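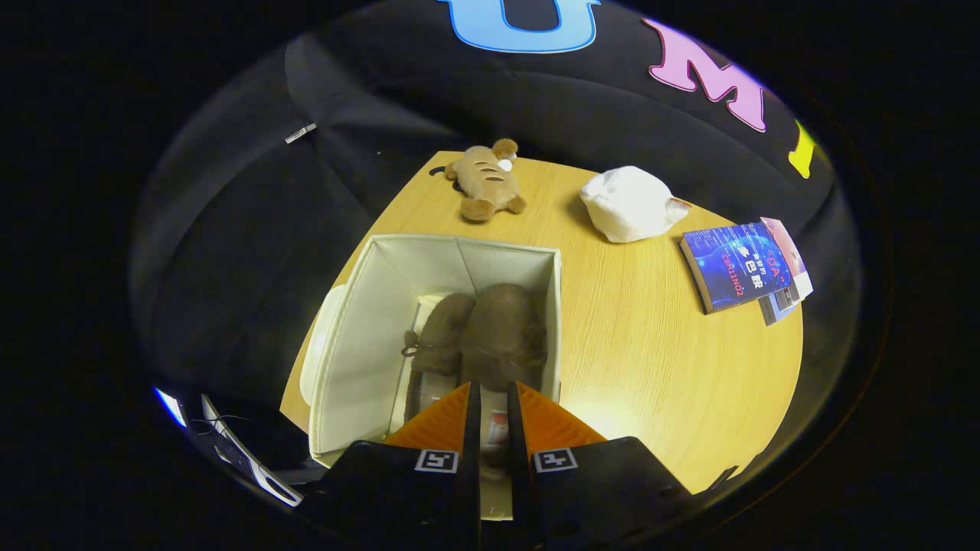

Pastholm fabric storage bin: six weeks with the small white one

By Girish Tomar
Last updated: July

I have bought a lot of storage over the years and most of it has ended up stored inside other storage. So when a friend told me the Pastholm bin had "sorted" her living room, I nodded and changed the subject. Then our soft toy situation got worse and I ordered one.

It's an open fabric bin, white outside and more of a cream once you look down into it, with a squared-off rim and an oval handle in the side. No lid. The shop page calls it a "home organisation solution", which is a lot to ask of a bag with corners.

What fits in it

Less than you'd hope. Two of the brown plush toys go in side by side and lie flat, and after that you are stacking. The stripy cat with the thin dark tail lives on the table next to it, and so does the white fluffy one, whose boxy shape takes up more room than any soft toy ought to. I can get all four in if I press. The cat then works its way up and hangs over the edge, and I'm back where I began.

Books are a different matter and I wouldn't bother. I tried it with the pile we keep on the same table, the one with the blue Chinese-language book on top, and the fabric sagged between the corners as soon as I picked it up. They've gone back to being a pile. A pile is free.

The rim and handle

The rim is the best part. It holds its square shape when the bin is sitting still, so you can drop things in from standing height without having to hold it open. I had expected it to flop within a fortnight and it hasn't, I'll give them that.

The handle is fine for dragging the thing towards you. For carrying, I use both hands underneath. With only soft toys inside there's hardly any weight, but lift it by one side and the whole lot tips to the other.

Keeping it white

Why white? We have a child with felt tips. I've had one blue mark so far, which came off with a damp cloth and washing-up liquid and left a faint ring behind. The instructions say wipe only. I haven't dared put it in the machine and I suspect the stiffness wouldn't survive.

It does look smart on a pale wood table, and visitors have said so. I'd still have taken a dull grey if there had been one.

Compared with the Temby

My sister has the Temby, a bigger bin with a drawstring top. It swallows everything, and the drawback is that everything is then at the bottom. Her children tip it out on the floor each morning to find one rabbit. With the Pastholm you can see what you've got at a glance, and ours does get put back most evenings. Whether that's down to the bin or to bedtime bribery I couldn't say.

Would I buy another?

One, possibly, for the bathroom. I paid 12 pounds and would have grumbled at any more. If you have a few favourites that need a home on a table or a low shelf, it does that job. If you have a mountain of soft toys, buy the Temby or give some away.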